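How to sort a pile of children's clothes on a very small table, and what to do with the surface under it?

Asked by Detlef Teuber
Viewed 1,255 times
2 answers

Good evening to all. I hope this is the correct section, I was not sure between Laundry and Small Rooms.

In our apartment in Iltar there is a corner with one small table, with floral wallpaper on three sides of it. I put up this wallpaper myself in August and I am still proud of it. The table is 70 centimeters wide and it is the only place where I can sort the clothes of my daughter. I take the things from the drying rack, I bring them to the corner, and I want to fold them and put them in her drawers. This is the theory.
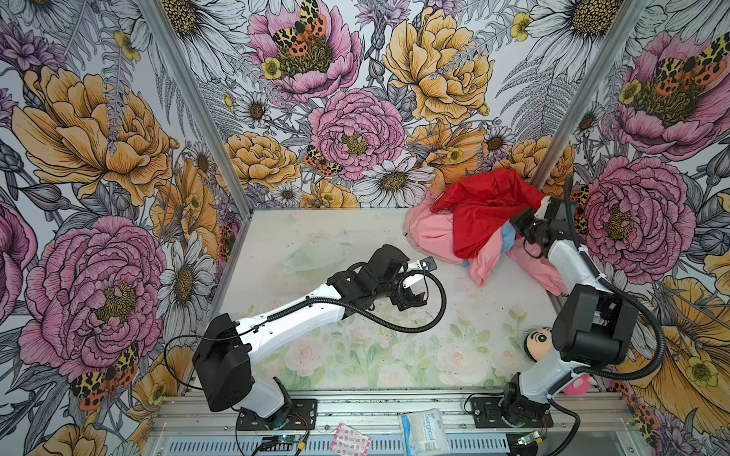 My difficulty is that I have no order when I put the clothes down. I take everything in one armful, and then I must search inside it for each thing. The biggest pieces come always on top. In the back corner you see the red one over the pink one, and only a small patch of light blue is looking out between them. The light blue is what I wanted to fold first. To reach it I must lift all the others, and when I lift the others they become more wrinkled than before. I have tried to begin from the bottom and also to begin from the top. Both take me too long in the evening.

I asked at the Willik shop near the station if they have some kind of sorting tray for a table of this size. They showed me a tray for 200 shirts in an office laundry, or at least it looked so to me. It does not go through our door.

The second difficulty is the small things. In our home they travel together with the clothes, I do not know another word for it. I find hair bands in sleeves, and one time a spoon.
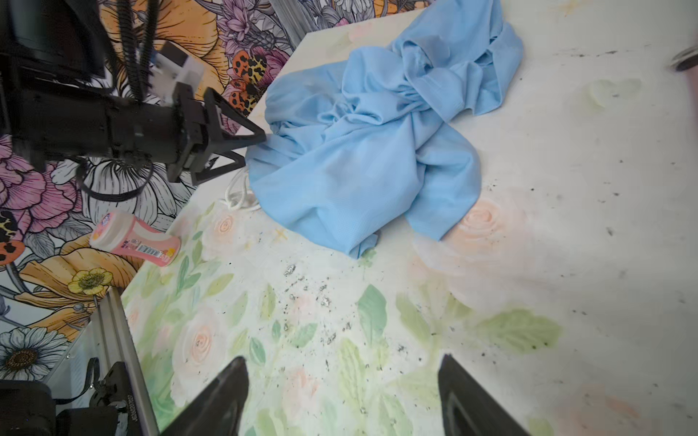
Folding goes well for me when the piece lies alone and flat. For this I need a free surface, and I never have it. Look only at the white cord, which lies in loops and is already partly under the blue cloth. When I pull the cloth, the cord will come too. The pink bottle is lying on its side at the wall, and it takes exactly the place where I would like to make the finished stack. I pick these things up, I put them on the other side of the table, and then the other side is full.

The third difficulty is the surface itself. I clean it, but it does not stay clean, and I do not like to put washed clothes on it. There are crumbs, because my daughter likes to do her stickers there with a biscuit in the hand. There are also stains which do not go away with a wet cloth.

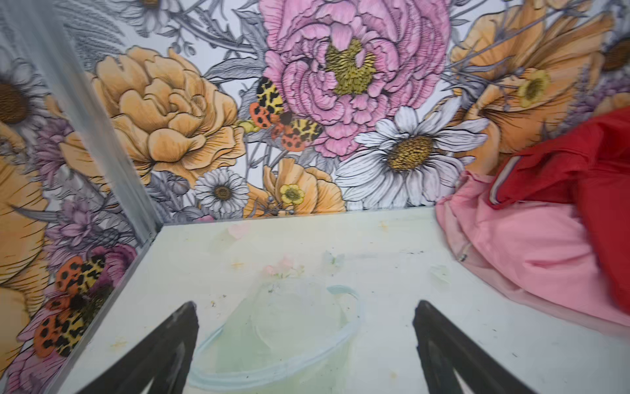
Table surface with crumbs and faint yellowish stains, peony wallpaper behind.

I have tried warm water with a little dish soap. The crumbs went away and the stains stayed. A neighbor told me to use scouring powder, but I am afraid for the print on the table (it has roses) and for the wallpaper, which begins directly where the table ends. Water on the wallpaper would be a sad thing for me.

So I would like to know:

In what order do you sort a mixed pile when the table is small?
Where do you put the small things while you fold?
How do you remove old yellowish stains from a printed surface when paper is so near?

Please no advice to buy a bigger table. There is no bigger table possible.

Thank you in advance.

pegs_and_baskets

Dear Detlef, I had the same situation in a rented room in Ermont, with a table even smaller than yours. I will tell you how I do it, and you can take what is useful.

Do not put the armful on the table at all. Put it on a chair or in a basket beside you, and let the table be only for folding. One piece comes from the chair to the table, is folded, and goes away to the stack. I know it sounds too simple, but for me this was the whole change. If there is no place for a chair, lay a clean sheet on the floor and drop the pile there.

About the order: I begin with the thick things. Jackets and sweaters I do not fold on the table, I hang them immediately on a hook or on the door handle. When they are gone, the pile is half as high and you can see what is inside it. After this come trousers, then shirts, then the small pieces like socks and underwear. Socks I do sitting down, with tea.

For the small things that travel with the clothes, take one bowl. It must have a place outside of the table, for example on the windowsill. Everything that is not clothes goes in the bowl and you do not think about it until the last sock is finished. The cord too. Close the cap of the bottle well before you stand it somewhere, I learned this with fabric softener.

For the stains I can't help so much. I have a plain table and I use what I want on it.

Kristiansen fan

Just put a towel on it.

(Edited: somebody wrote to me that this is not a complete answer. So, more complete. Lay a big clean bath towel over the table before you bring the laundry. The clothes touch the towel and do not touch the stains. After the folding, take the towel by the four corners, shake it out of the window and hang it back. I bought mine at Kristiansen and it is just the size of my table, but any towel will do it. The stains can stay there until the end of the world.)

Update from Detlef Teuber

Thank you both, I am very happy about the answers. The bowl has now its place on the windowsill and my daughter has understood that she may look in it on her own. The hook for the jackets I must still buy. The pink jacket with the elastic cuffs is the worst of all in the pile, because it is puffy and everything slides from it, so it will get the first hook.

I tried also the towel. It works for the folding, but I would still like to have the surface clean. The small dark specks I can take away with a dry brush, I think. It is more the old marks, and one or two stickers.

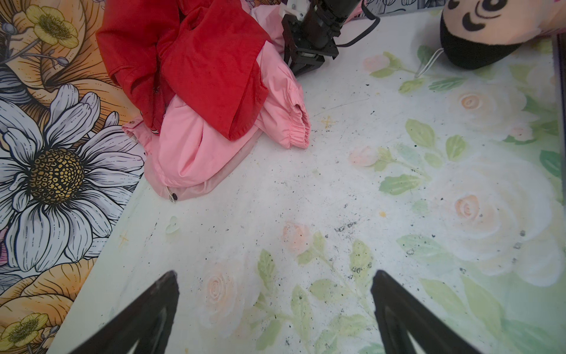 marlis_k: Have you tried baking soda? Mix it with a few drops of water until it is a paste, put it only on the stain with the finger, wait ten minutes and wipe it with a soft damp cloth. Try first in a corner where you will not be angry. Scouring powder I would leave away completely, it took the color from my kitchen tray.

For the side with the wallpaper, wring the cloth very strongly and wipe always from the wall to yourself, never to the wall. You can also put a strip of masking tape on the table along the edge and work only up to the tape. Do not put the tape on the paper!

Stickers come off better when they are warm. I hold a hair dryer over them on the low step and then lift them with an old plastic card. If some glue stays, a little cooking oil on a cotton pad, and after that dish soap.

Detlef Teuber: Thank you, marlis_k. I will begin with the corner at the back, behind the place of the pile. May I leave the paste longer than ten minutes if the stain is very old?

marlis_k: I would rather do it two times short than one time long. And let the table dry until the next morning before you bring clothes.

pegs_and_baskets: I would ask your daughter before you take off the stickers.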